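Flodarlow hand-held gripper pair: worth the money?

tarn_ox
7 December 2019
Looking at the Flodarlow two-jaw kit for collecting pick-and-place demos at home. Kimberg want 220 for the pair, spare pads extra. Has anyone put real hours on one?

Hryhorii Moroz
Running a pair since August, 2881 grasps logged. Pivots still tight. The pads are the weak part: I changed mine after up to 100 sessions, when the texture had gone smooth at the tips.

kandpal_user
Disagree on the pivots. Mine had side play within a month and Kimberg wouldn't replace them. The Stutix costs less and the jaw screws are a standard size.

Hryhorii Moroz
Did you use threadlock? The manual asks for it on page two. I had a Stutix before and it marked soft fruit.

tarn_ox
Fruit is most of what I'd be doing. Does it open wide enough for a big orange?

Hryhorii Moroz
Yes. I work on the bed with plastic film over the duvet, a gripper in each hand, apples, mandarins and one large orange. Come in level, pads either side, then close slowly.
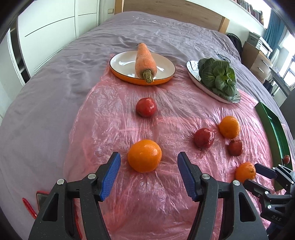
Carrots are harder than anything round. If you grip off centre they swing, and I throw those takes out. Leafy stuff I take by the stems.

kandpal_user
A soft duvet is a poor base. The height shifts every time you lean on it. Use a table.

Hryhorii Moroz
I want the height to shift. Depends what you're training.

tarn_ox
Ordering the pair, and threadlock.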